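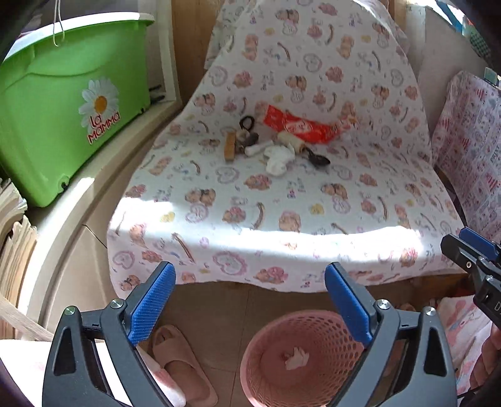

# The chair everything ends up on (and loose covers that won't stay put)

**Home & Tidying > Living rooms**

**teasel_and_tin** wrote, May 21, 2022:

Right, two questions in one, sorry. I've got an armchair with one of those throw-over fabric covers, white with pink hearts and brown teddies all over it, and the seat of it has become the place where things go to live. Today's haul included a red packet, a little wooden block, a hair tie, the dog's bone (the white chew sort, not a real one, thank goodness) and a bit of crumpled white cloth I keep meaning to deal with. I clear it, I go and put the kettle on, I come back and there's more. I'd love to hear how the rest of you stop a chair turning into a shelf!

Second question is the cover itself. It hangs down over the front in a big loose fold, and I can't decide whether that's how it should look or whether I should be tucking it. Every time somebody sits down it creeps forward. I've got another pink and white cloth behind the back and the seat next to it is done in pink and white as well, so it's all a bit of a nursery over here, but I love it and I'm not changing the colours, so please don't start.

**mrs_dripdry** wrote:

Put a basket next to it. Done. Ours is by the stairs and everything that hasn't got a home goes in, and I empty it when it's full.

**saltmarsh73** wrote:

Ooh no, I'm going to disagree with the basket. We had a basket. Then we had a full basket AND a full chair. All you've done is give the clutter a second bedroom.

What worked at ours was sitting in the thing. Move the chair to where you want to be in the evenings, lamp next to it, cup of tea spot, and you'll clear it because you want to get in. Ours was in a corner facing a cupboard and of course it filled up. I moved it nearer the window and now I have to fight the cat for it.

**teasel_and_tin** wrote:

It does get the sun already! There's a lovely bright stripe right across the seat at the moment. It's the nicest spot in the room and it's occupied by a packet and a bone.

**mrs_dripdry** wrote:

The basket only fails if you don't empty it, saltmarsh. I stand by my basket.

**pegbag** wrote:

On the cover: tuck it. I bought 5 metres of cotton from Nwosu Fabrics when they had the remnants out and did two armchairs and a footstool, and the only thing that has kept it in place is foam pipe lagging from the hardware shop. Cut it to the depth of the seat, push the cover down the sides with your hand, then shove the lagging in after it. You can't see it, and it holds much better than those plastic screw things, which came out in the hoover.

For the front I'd pull the fold tight and put a few stitches underneath, big ones, so you can whip them out on wash day.

**oldgreentub** wrote:

I wouldn't tuck the front at all. A nice wide drop hides the legs and anything you've kicked under there, and it looks soft. Tight covers look like a dentist's waiting room to me. Sides yes, front no.

And can I ask about the tub? I can see a bright green one on the white shelf to the left, with the daisy and "la MAMMA" on it. I collect these sorts of tubs (see name) and I want to know what you keep in it.

**teasel_and_tin** wrote:

Ha, trust you to spot that. It's had all sorts in it, pegs at one time and then seed packets. I'm very fond of that daisy with its orange middle. I suppose it could take the hair ties and the small stuff, couldn't it? It's within arm's reach of the chair and I've never once thought of it.

**oldgreentub** wrote:

YES. Tub for the little things! That's exactly what mine do. One by the back door for keys and dog bags, one in the bathroom, one for string. I've got far too many and I regret none of them.

**saltmarsh73** wrote:

So that's a basket, then.

**mrs_dripdry** wrote:

Thank you, saltmarsh, it IS a basket.

**saltmarsh73** wrote:

I'll allow a small one. My objection is to big ones. You can lose a winter coat in a big one. A tub fills up quickly and then you've got to sort it.

**lidlessjar** wrote:

Hello, first post in this section. I'm in Zaltby and we've had a swap shelf going at the hall this May, and the number of chair covers that turn up is unbelievable. People buy them, can't get them to sit straight and give up. So if you ever want a spare to cut up for arm caps, look at your nearest swap before buying new. I made arm caps out of an old curtain and they take all the grubbiness, so the main cover only gets washed when it really needs it.

About the clutter, I sort mine by who it belongs to and hand it back. Dog's things in the dog's corner, sewing bits with the sewing, and so on. It's dull but it takes no time if you do it before bed. What's the black spoon-shaped thing, by the way? Is that kitchen?

**teasel_and_tin** wrote:

Arm caps, that's clever, I'm having that. The spoon-shaped thing is on the "no idea where it lives" list, along with the beige roll. I've had drawers labelled before now and it still doesn't help, I just stand there holding it.

**pegbag** wrote:

Kitchen drawer, back left, with everything else that's shaped like something.

On washing: what temperature are you doing it at? I ruined a lovely printed one by going too hot, it came out short at the front and never reached the floor again. Mine go in cool, with Emeo liquid, and I hang them over two lines so they don't stretch in the middle. Iron it while it's still a bit damp or you'll be there all afternoon.

**mrs_dripdry** wrote:

I never iron covers. Pull them straight on the chair while damp and sit on a towel for the evening.

**pegbag** wrote:

That's how you get a musty chair.

**mrs_dripdry** wrote:

Never had a musty chair in my life!

**oldgreentub** wrote:

Bistora had ready-made covers with elastic underneath last time I looked, if anyone can't be bothered with the lagging. Plain colours only, though, no teddies.

**teasel_and_tin** wrote:

No teddies, no sale, I'm afraid.

OK so the plan is: lagging down the sides, leave the front loose (sorry pegbag, I do like the drop), arm caps out of whatever I can find, and the green tub for hair ties and oddments. The cloth is going in the wash. The bone can go back to its owner, who'll bring it straight back again. Can anyone tell me what thickness of lagging to ask for?

**pegbag** wrote:

Get the thin one, for the ordinary 15mm pipe. If your gap's wide, push two in side by side.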